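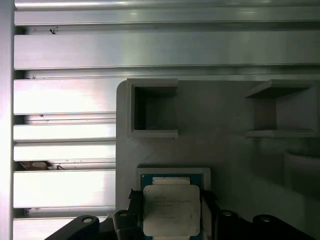 BENCH AND OPEN-CASE CHECK, WITH COMMENTS
Filed under: Workshop Safety / Bench Checks / Skindo

Site: Macapagal unit, desktop strip-down bench
Form used: Durnex bench form, 46 lines, of which I have kept the ones that mean something. The rest ask whether staff "feel supported by the bench".
Marks: OK, FIX, or ? where I was told something and couldn't check it.

1. Bench top clean between jobs: FIX
The log says the slats are cleared at the end of every shift. I have my doubts. A clump of brownish dirt is sitting in one of the grooves, tucked well down where a cloth would pass straight over it, and there is a speck on the lip of a slat higher up. Wiping the flat faces is quick and looks good from the door. A small dropped screw would go in those grooves just as easily as dirt does. Use a brush, then a vacuum, and sign after doing it.

2. Grey plate with the two square holders, fixed firmly: ?
Signed as tight. Signed by whom, and with what tool? The initials are the same on every sheet since March and so is the pen. Try it by hand and write down which holder was tested.

3. Case lies flat and cannot rock: OK
Laying a tower on its side is the right way to work in it. I would still like a stop at each end, but the form doesn't ask for one.

4. Mains lead out before the cover comes off: ?
The form only has a box for "power off". Off at the switch is not the same as unplugged, and a tick tells me nothing about which one was done. Write "lead out" in words. Nobody touches the inside of the power supply, whatever the Sadex leaflet says about "user-friendly access". It stays shut.

5. Wires kept clear of the working area: FIX
"Tidy" was the word on the last sheet. There is a bundle of red, yellow and black power wires under the drive cage, with a blue SATA cable and an orange one for company. I'd accept "where the maker left them". Anything that has to pass over the processor socket should be moved and held back before work starts. 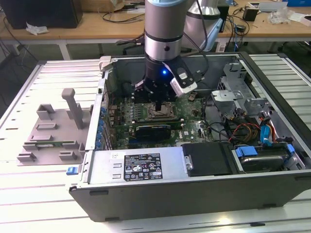 Open case on the bench, power supply to the front, drive in its blue carrier.

6. Sharp edges: FIX
The drive cage has bent brackets at about knuckle height for anyone reaching in. The old risk sheet puts cuts down as "unlikely". Our first aid book has five entries for this bench, all fingers, so I don't know who the sheet was talking to. Change it to "likely" and put cut-resistant gloves on the hook.

7. Drives logged before removal: ?
Macapagal's stock list says 498 desktops came in and 498 drives were logged. A perfect match makes me more suspicious than a small gap would. I pulled 70 lines from the list and asked to see the drives that go with them. Still waiting. Line stays open.

8. Old thermal paste removed: FIX
I was told the processors are wiped as soon as the socket is opened. Then somebody is wiping with their eyes shut. A hazy smear across the metal lid is not a clean lid,

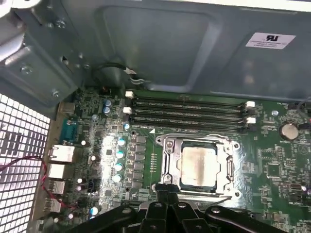 and I'm not passing it on the strength of a bottle of Sadex cleaner standing on a shelf. The bottle says "one pass". Try one pass, look at it under a lamp, then do it again. Lint-free cloth only, fluid on the cloth and never poured on the part. Keep the cloth out of the open socket if the processor has been lifted, and bin it afterwards in the lidded bin.

9. Rear ports and vents checked: OK
Grudgingly. "Checked" should mean looked at with a torch from the inside as well. Fluff behind a vent is easy to miss from outside.

10. Rating label can be read without moving the power supply: OK
Label is on the upward face. The form wants the figures copied on to the sheet each time. They should be copied from the label, please, and not from the previous sheet, as I believe is happening.

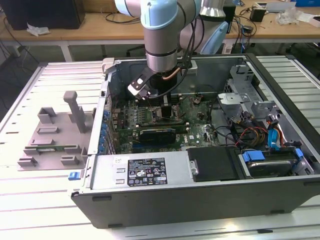 Dell tower, side panel off, rating label facing up.

11. Loose covers and small parts put in a tray: ?
The tray exists. I have seen the tray. Whether it gets used after four o'clock is another matter.

12. Bench behind kept clear: FIX
Crumpled paper next to a monitor, cables draped over the bench top, a cardboard box. The sheet says "clear". Paper in the bin, box to the cage outside, cables clipped along the back edge.

Result: not passed. Lines 1, 5, 6, 8 and 12 to be put right before the sheet is signed again. Lines 2, 4, 7 and 11 stay as question marks until I'm shown something better than a tick. Skindo office to keep this copy with the old ones, in the red folder.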